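March, late, after the second gripper session

Swapped the Vutier pads onto the arm in the morning and kept the Mesmont set on the shelf for comparison. Same controller, same closing speed, force limit at 40 percent for both. Hanane wanted the limit lower. I left it where it was so the numbers line up with last month's.

Ran 200 picks on the painted wooden blocks. 167 clean, 17 dropped during the lift, the rest never closed properly on the block. Most of the bad ones came when two blocks were touching. The finger comes down close to the joint between them and the pad has no gap to enter, so it lands on an edge and slides. 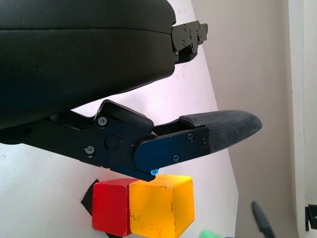 Joanne thinks the approach height is the problem and the pads are fine. Possible. The wrist camera sees the blocks at a steep angle and the Gebru software guesses their depth from the top face, which the chipped paint won't help. I'll rerun with the offset raised two millimeters before blaming rubber.

The textured surface does hold better on the worn faces than the smooth Mesmont pads did — I'd want a proper pull test before writing that down anywhere but here.

Still to do: retighten the finger screws, log the motor current on closing, ask Gifty for the old calibration file. Howard has the torque driver.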